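The Choir That Would Not Do "Hallelujah"

Every amateur choir in the county has a list of songs it has sworn never to sing again. The Prundham Community Singers keep theirs taped inside the piano lid. It runs to two sheets, and the second one is mostly show tunes.

I went to hear them because a friend had promised me they were bad in an interesting way. My friend was wrong, or else they had improved since October, when they performed a forty-minute cantata about a canal and the lights went out during the lock. They are now quite good. It was a blow to my plans for the article.

The hall holds 166 people if the people like each other. Rehearsal starts at seven, which in Prundham means the tenors arrive at twenty past with the look of men who have been parking. There are 3 of them. The altos, who have seen tenors come and go, use the time to rearrange the chairs into a shape they prefer.

Şükran Yüksel took over as director after answering a card in the window of the music shop. The card asked for someone "patient, with own keyboard." She had the keyboard. She conducts with a pencil, sharp end toward the basses, and she has a way of stopping the room by simply looking disappointed in a vowel.

"They sang everything at one volume," she told me. "It was a very nice volume. You could have hung a coat on it."

Her cure was to take away the big songs. Out went the anthems with the key change you can hear coming from the parking lot. In came rounds, lullabies, a Finnish piece with no words at all, and a set of work songs arranged by a retired organist in Koppel who charges by the page and writes enormous notes. The sopranos grieved for a month. A petition went around. It gathered one signature, later crossed out.

What you hear now is a choir that can get quiet and stay there. In the second half of the evening they ran the Finnish piece twice, and the second time the basses came in so softly that I checked to see if they were breathing. One of them was eating a mint. 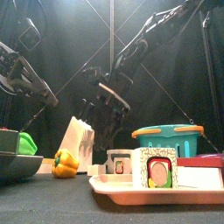

Words by the Features Desk
Arts & Weekends | February 2025

The test comes at the Tusgate Festival, where choirs from up and down the valley sing for a silver cup and a handshake. The hall there seats up to 1000, and the acoustics have been compared to singing into a wet mattress. The Sillier Chorale has won so often that it brings its own polish for the cup. Its program this year is said to include "Hallelujah," in six parts, with candles.

Yüksel declined to comment on the candles. She did say that the Prundham set would open with a lullaby, sung from the back of the hall, with no announcement. If people keep talking through it, the choir will keep singing. She has rehearsed them for this by having her nephew walk up and down the aisle unwrapping things.

I asked one of the altos whether she missed the old repertoire. She thought about it while folding her music into her bag. She said she sang it in the car, all of it, with the windows up, and that her key change had never been better.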